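The Room Where Everything Has a Blue Bin

Slavica Vidmar keeps the stockroom key on the same ring as her house key, and she will tell you, if you have the time for it, that she has spent more waking hours with the first than with the second. I had the time. It was July, the coffee was strong, and the hallway at Saarela was the coolest place I had found all week.

Saarela lends out craft and classroom supplies to schools that would otherwise have to buy them. Paint trays, rulers, clay tools, sponges by the carton - all of it goes out in the fall and drifts back in June, and July is when everything has to find its way home again. There are 1024 items in the catalog. Slavica wrote most of the entries herself, at her kitchen table, with the radio on.

The shelving is gray steel and the bins are a good, cheerful blue, and the two together give the place the look of a very orderly boatyard. 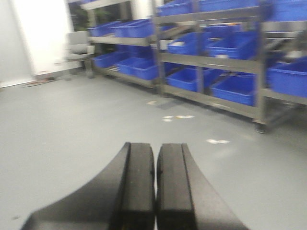 Photo: Grímur Hafþórsson

It was not always so. When Slavica arrived, the stock lived in cardboard cartons that had gone soft at the corners, and you found things by remembering who had put them away. She tried clear tubs first and disliked seeing the muddle inside them. Then a school supplier was clearing out blue bins at a price she still talks about, and she bought 200 in one go, before she had anywhere to put them. "I had bins in my car for a month," she told me. "I drove my mother to the dentist with bins on her lap."

The wheels under the shelving came later, and she is prouder of those than of almost anything. You can roll a unit out, sweep behind it, and roll it back before lunch.

What goes in the bins is another long conversation, and we had it over the second cup. Slavica's rule is that a thing goes in with its own kind, even when its own kind takes up hardly any space at all. Small things get lost faster than big ones, she says, and a small yellow thing will get lost fastest of all if you put it in with the paintbrushes.
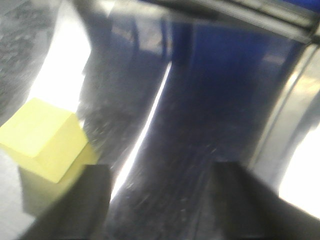 Lemon yellow, with the corners a little rounded.

I asked her about the sponges in particular, having used a great many of them as a child to make very bad clouds. She lit up! A sponge, it seems, is a fussy lodger. It has to be rinsed until the water runs clear, squeezed in a towel (never wrung) and left out overnight on a rack before it goes anywhere near plastic. Put it away damp and you will smell it by August. Last summer she checked in 654 of them, and she remembers with some feeling the carton that came back still full of green paint.

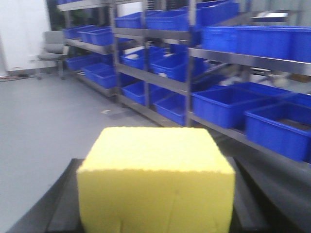 A block of yellow sponge, with the steel shelving behind it.

The office chair by the shelves is for the paperwork, though Slavica prefers to do hers standing up, with the list held flat against an upright and a pencil behind one ear. She works from the far end toward the door, one unit at a time, and does not care to be talked to in the middle of a shelf. I learned this by talking to her in the middle of a shelf.
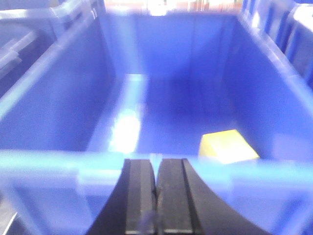
Borrowing Her System at Home

You do not need a stockroom for any of this. Slavica's own hall closet has 16 bins in it, and she began with two. Buy them all the same size, she advises, even if one looks too roomy for what you have in mind, and empty each one completely before you decide what belongs in it. Wipe out the corners with a cloth while you're there. Put the things you reach for every week at waist height and the holiday things up top, and leave one bin with nothing assigned to it, for whatever the fall brings home.

Then go and have a coffee before you start on the next shelf. She was firm on that point, and she poured me a third cup.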